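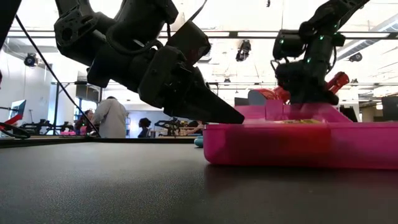
A pink bin in use at a table

Search this encyclopedia Go

Storage bin

By Geeta Kaushik
Nov 10, 2019

A storage bin is an open or lidded container used to hold goods, parts or household items. The word comes from Old English, in which it meant a manger or a basket. In modern use it covers grain stores, wine racks and trash containers as well as small boxes kept on shelves.

Use in trade

Bins became common in stores and warehouses as stock came to be kept by number. At the Gakstead depot, built to serve the market town of Barua, goods were once held in 54 wooden bins along a single wall. Each bin had a painted number and a card listing its contents. The depot later moved to molded plastic bins and now holds 4000 of them in 23 aisles.

Color coding

Many workplaces assign a color to each type of content. Seema Nautiyal, in her study of the Otach mail rooms, found that workers learned a system of four colors more readily than one based on letters. There is no general standard, and the meaning of a color may differ between two rooms of the same building.

See also: Basket; Crate; Shelving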